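Forum: Home and Kitchen > Tableware and Ceramics
Thread: Speckled cream plates with white table, is it too pale?

polyxeni_f
Posted 9:14 pm
Hello to all. I moved in July to a smaller apartment and I have now a white table and white walls, and I must buy new plates because most of the old ones did not survive the move. I like very much the cream ones with small speckles, matte, with a raised rim. My sister says that cream on white looks dirty, like a white plate which became old. She wants me to take dark gray. What is your opinion? I have 32 dollars for each place setting, not more.
Polyxeni Fragkou

dunmore_tiles
Posted 9:40 pm
Your sister is half right. Cream next to bright white does look yellow in some light, mostly under cold bulbs. Change the bulb before you change the plate. I have the Mornulo set in "oat" and under warm light it's lovely.

gasket77
Posted 9:52 pm
Get the dark ones. I had matte cream plates from Clomar and every fork left a gray line. After a year they looked like a school desk. Dark gray hides all of it.

hettie_b
Posted 10:05 pm
Dark matte shows marks worse, gasket. Mine show every drop of hard water and the knife lines come out silver. Metal marks rub off with a little baking soda paste anyway. It takes two minutes.

gasket77
Posted 10:11 pm
Two minutes per plate, hettie. I have four kids.

polyxeni_f
Posted 10:30 pm
Thank you for the answers. I did not know about the bulbs, mine are the cold ones, they came with the apartment. Please judge the color together with white. For me it is a calm color, but maybe I am already in love and I do not see well.

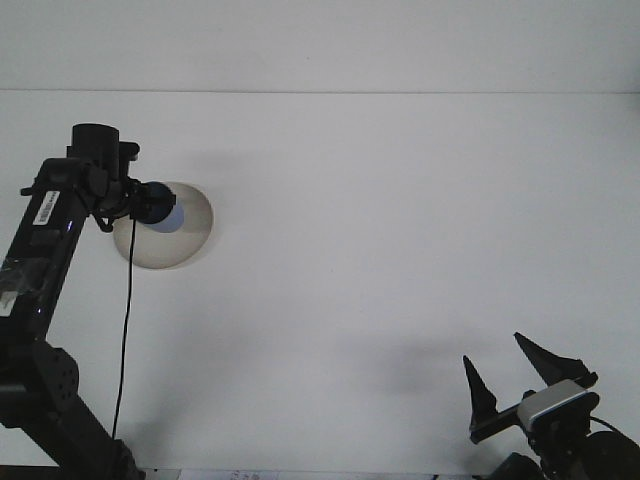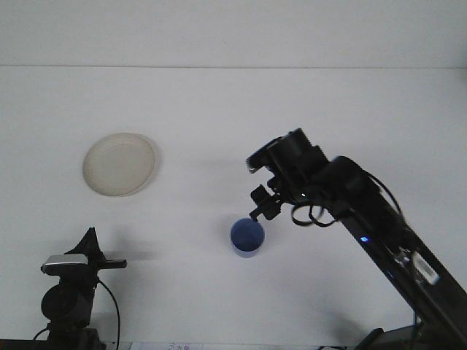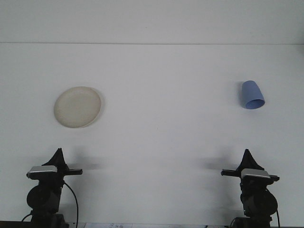 White table and white wall in all three, the speckled plate is in the second and the third.

dunmore_tiles
Posted 10:48 pm
Oh, that's fine! It's warmer than the table but it doesn't look dirty to me at all. The speckle helps, it tells the eye that the color is on purpose. A plain cream plate would be more of a risk.

gasket77
Posted 10:55 pm
I still say it looks like something from a dentist's house. Put a dark napkin with it at least.

orla_in_the_attic
Posted 11:20 pm
Navy napkins would be very nice with that cream. I would also ask about the size. The raised rim is good for sauce but it takes away flat space, and 11 inches on the box can be 9 inches of plate. Measure your cupboard too. I had to send back a full set of Bech plates because the door did not close.

polyxeni_f
Posted 7:02 am
I measured now, before work. The cupboard is deep enough, around 12 inches. Navy I like, my curtains are almost this color – so it would not be a strange thing alone on the table.
About the fork marks, I am a bit afraid. Is there a matte plate that does not have this problem?

hettie_b
Posted 7:31 am
Look for satin in place of full matte. Skulov make one, and it's been through my dishwasher for 2 years with hardly a line. Buy one single plate first, use it every day for a few weeks with your own forks, then decide. Cheap forks mark more, in my experience.

gasket77
Posted 8:10 am
OK, buying one first is good advice. I'll agree with hettie on that and only that.

polyxeni_f
Posted 6:45 pm
I ordered one satin plate in the speckled cream and one warm bulb. My sister is informed and she is not happy. I will write again when I have eaten from it some weeks.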